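The Case for Keeping the Short Lease

Opinion, by Babar Dogar

The Jumovberg town council will decide in August whether to end the short lease program for small shops on its main commercial streets. The program allows a merchant to rent a municipal storefront for 13 months, with an option to renew once. Its critics say that such leases invite businesses that are not serious. This essay argues that the program should be kept, and that its terms should be improved in two respects.

A conventional commercial lease asks a new merchant to promise five or ten years of rent before a single sale has been made. Large companies can make that promise with little risk. A person who repairs shoes, bakes flat bread or sells used schoolbooks cannot. When such a person fails under a long lease, the debt often follows the family for years. When the same person fails under a short one, the shelves are taken down and the keys are returned.

The council's own review lists 168 leases granted since the program began. Of these, 14 ended before their term. The report treats those early departures as proof of waste. It is difficult to agree. A storefront that changes hands in spring and is let again by summer has cost the town very little, and several of the tenants who left early moved to larger premises nearby. The Đỗ family grocery, which opened under a short lease beside the old bus station, now occupies a corner building it rents privately.

Vaughan Nepia, writing for the property owners' association, has raised a more careful objection. He holds that municipal storefronts offered on easy terms pull tenants away from private landlords, who must charge enough to cover taxes and repairs. The point deserves a fair answer. Private landlords on the same streets had units standing vacant long before the program existed, and many of them will not consider an applicant without three years of accounts. The program serves people whom the private market has already turned away.
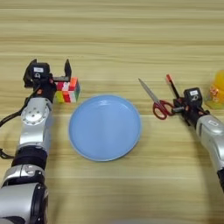
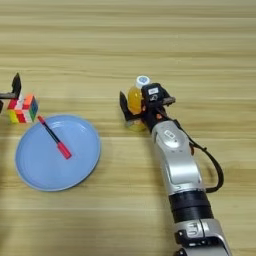
There is also the matter of what a shopping street is for. Residents of the northern district, many of them older, do not drive. For them, a street with a pharmacy, a grocer and a place to have a coat mended is a daily necessity. When the Gerkinora department store closed, the trips that had once taken ten minutes on foot began to require a bus and a transfer. Short leases filled part of that gap faster than any redevelopment plan could have done.

None of this means the program is sound in every detail. The first weakness is notice. A tenant now learns whether a renewal has been granted only 30 days before the lease ends, which is too late to order stock for the next season or to keep an employee who needs certainty. Notice of 90 days would be reasonable, and it would cost the council nothing.

The second weakness is the deposit. The present sum of $1,000 is modest, but it is held until every inspection has been completed, and inspections are slow. The owner of Drullel, a small stationery shop, waited most of a year for the return of hers. A fixed deadline for repayment would correct this.

The council is right to ask what the public receives for its money. It should ask the same question of the parking subsidy and the facade grants, both of which cost more and have never been reviewed with equal care. If the short lease is to be judged strictly -- and it should be -- then the standard ought to apply to every program that shapes these streets. Until that comparison has been made, a vote to end the leases would be premature, and members should decline to cast it.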